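4.2 Preparation work and the division of tasks

The lantern procession of Varnar is held each December and is known in the town simply as "the Walk". Earlier studies of winter festivals have mostly looked at the evening itself: the route, the songs, the crowd. In our field notes, however, the largest part concerns the weeks before. Of the 754 pages of notes and interview transcripts, 223 describe preparation, and many respondents spoke of these weeks with more feeling than of the procession.

Preparation in Varnar is organized by street. Each of the 22 participating streets keeps its own lantern shape, its own song and its own place in the order of walking. The order is very old according to the older respondents, but the parish records show that it was changed at least three times, the last time when the bridge at Cukton was closed and the route had to turn back along the river. Respondents under thirty usually did not know of this change. Older respondents knew of it, and several still called the present route "the wrong way around".

The making of lanterns takes place in private kitchens and in the old weaving hall. Paper is bought together and cut on the first evening. Frames are reused from year to year, and a frame that was carried by a dead member of the family is repaired as long as it can be repaired. One woman from Nurnix Street told us: "The paper is mine, but the frame was my aunt's, so I do not decide the shape." We found similar statements in almost all streets. They suggest that ownership of a lantern is divided between the living and the dead, and that the yearly change of paper is what makes the old frame able to be used again.

Songs are treated with more secrecy. A street practices with closed windows, and it is considered rude to stand outside and listen. New residents are invited to the paper cutting in their first winter, but to the singing only in their second. Two families who had moved to Rostami Lane described this waiting year as unfriendly at the beginning. Later they defended it, and one of them had asked for the same rule to be used for her own new neighbors.

Storage is a less visible side of the festival, and it has received little attention in the literature. Between one winter and the next, the shared things of a street (ribbons, song sheets, candle holders, the collecting tin) must be kept somewhere. In the past this was the attic of the eldest household. Today many attics have become bedrooms, and the streets look for other solutions, such as garages, the school cellar or cabinets with separate compartments (Figure 3). 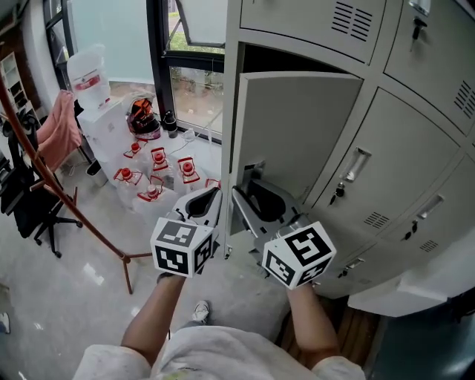
Figure 3. Light gray metal locker cabinet with individual compartments.

The move out of the attics has social results. When the things were kept in one house, the eldest household decided who could borrow them and when the work began. With shared storage, this right has become unclear. In four interviews the question of who holds the key was answered differently by members of the same street. We do not read this as a sign of decline. The disagreement brought people to meetings which they had not visited before, and in Nurnix Street it led to a written list of all objects, the first that we know of.

The list is also interesting for what it leaves out. Lanterns are not on it, and neither are the songs, although some song sheets are listed as paper. We return to this difference between shared objects and family objects in Section 5, where we compare the Walk with the spring fires of Cukton.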